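Notebook, play kitchen set
2024-12-06

Worked on the contents list for the Arkley kitchen set. The old list goes back to June and has the food on one page and the cookware on another, with no sizes. Leonora wants a single list that can go in the lid of the box, so I started over with the pieces on the white table.

Names first, as we keep calling the same thing by different words. For the new list:

Colander, pale green, oval
Plate, raised rim
Ketchup, red squeeze bottle with tomato label
Orange slice
Strawberry, small
Strawberry, large
Banana, peeled
Frying pan, black
Spatula, green, slotted
Toaster oven

The two strawberries get separate lines. They are close enough in size that one could go missing and whoever checks the box would tick "strawberry" and close the lid. The larger one is only slightly larger, so the list needs to say two of them somewhere as well. 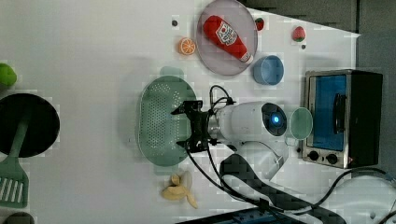

The light blue piece is still without a proper name. The June list has it as a cup, Imelda has it as a bowl on her sheet, and the Hevura order form says "small dish". I don't mind which we use as long as it is the same on the lid and on the reorder form. Put down "blue cup/bowl" for now.

Colander. It is the piece I would most like a second one of. It takes up a lot of the box for something so light, but it can hold the small food when everything is put away, and then the strawberries don't end up under the pan. Measured it at 180 mm on the long side. The floor is flat, so it sits level with things in it. The holes in the base are small and set close, in rows. An old toothbrush is the only thing I have found that gets dried modeling dough out of holes that size. A cloth goes straight over the top of them. Added a line to the cleaning sheet: colander, brush from the inside, then turn over and brush from the outside, rinse, stand on its rim to dry.
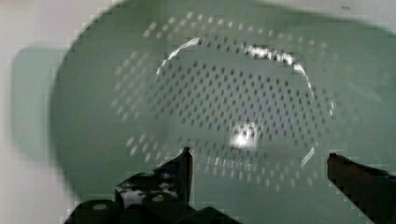
Same instruction would do for the slots in the spatula, so I put both under one heading.

Weighed the box with the packing in it but without the toaster oven: 300 g over what the shelf label says. Left the label alone until the list is settled.

Packing order, as tried twice this morning:

1. Frying pan flat on the bottom, spatula across it.
2. Plate on top of the pan, rim up.
3. Ketchup on the plate, lying down. It goes in best on the diagonal. Standing up it is too tall for the lid.
4. Orange slice next to the plate, flat side against the box wall.
5. Banana along the short end. The peel flaps stick out, so nothing heavy over it.
6. Colander last, with the strawberries and the blue cup/bowl inside.

Toaster oven goes in its own bag. I tried to find a way to get it in with the rest and gave up.

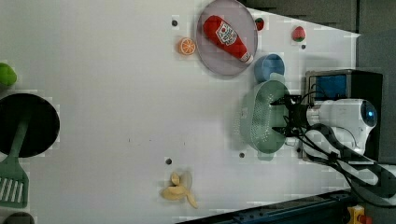

To sort out

Ask Imelda Salazar if she has strong feelings about "bowl".

Shelf number. The set is down as 83 in the book and 13 on the box. 83 is right, I think, 13 being the old Enriquez set that was split up. Check before printing.

Second colander: Hevura sells it only as part of the full set. Leonora Evangelista is going to ask Zevham if they carry one of the same length or a little shorter. Color doesn't matter.

Lid list needs to be in larger type than last time. Draft is in the tray, pencil corrections welcome.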